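Cleaning day notes, the bottles-and-wrappers part. Sat 6 April

Quick one, I have to be out the door soon. Mirela asked how I do the spray bottle sort so I'm writing it down once and everybody can use it.

## What you need

- a table you can wipe, nothing on it you care about
- old towel
- two boxes. One for keep, one for out
- trash bag
- masking tape, a marker
- rubber gloves

Open a window first. Before you touch anything.

## 1. Get it all out

Under the sink, the laundry shelf, the garage, the bathroom. All of it on the table, standing up if it'll stand. Don't sort as you go, I tried that and ended up with glass cleaner in three rooms again.

Kids and pets somewhere else. Solange shuts the dog in the bedroom, works fine.

## 2. Wrappers off

Shrink film, plastic sleeves, the baggie the refill came in. Pull it off and put it in one pile. It slides around and hides small caps, so shake each peice before it goes in the bag. Soft film doesn't go in our curbside bin – check yours.

If the film has the only directions printed on it, cut that bit out and tape it to the bottle. Do that before the rest goes in the trash, obviously. I have fished one out of the bag before, not fun.

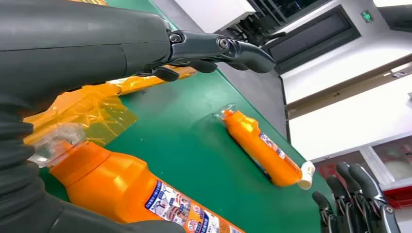
## 3. Check the nozzle

Every trigger gets turned to OFF if it has an off. Then snug the collar down by hand. No pliers, they crack the plastic.

Sticky trigger: take the head off, rinse, run it in a cup of warm water and pump until it moves. Gloves on. Spray into the sink, not at the window (hi Welington). Only put it back on the bottle it came from. Heads are not for swapping, whatever was in the tube is still in the tube.

Leaky one? Stand it on the towel while you do the others. Ring on the towel after that, it goes in the out box.

## 4. Labels

Read the warning part first, before the pretty part. Things like keep away from heat, don't mix, wear gloves.

Label in a language you don't read: look up the product, or ask someone who does read it. Then masking tape on the back, marker, write what it is and where it's used. "Kitchen grease." "Shower." Short. Don't tape over the warnings.

No label at all = out. Don't sniff it to find out. Don't guess from the color either.

Never pour two half bottles together. Even same brand. Bleach and anything with ammonia or acid makes a gas that can put you in the hospital, and half the time you can't tell what's in the older one.

## 5. Put back

Keep box goes back on a high shelf or behind a latch. Upright, labels facing out, the one you use most in front. I put a tray under mine. Any tray with a lip, 2 is plenty for a normal kitchen.

Out box goes to the hazardous drop off, not down the drain. Lids on, bottles standing up in the car, box wedged so it won't tip. Call first, ours changes the hours in June.

## 6. Wipe the table

Plain water and a little dish soap. Towel straight in the wash by itself. Wash your hands even if you had gloves on.

Fadime wants to know about aerosol cans – diffrent list, I'll do it next time.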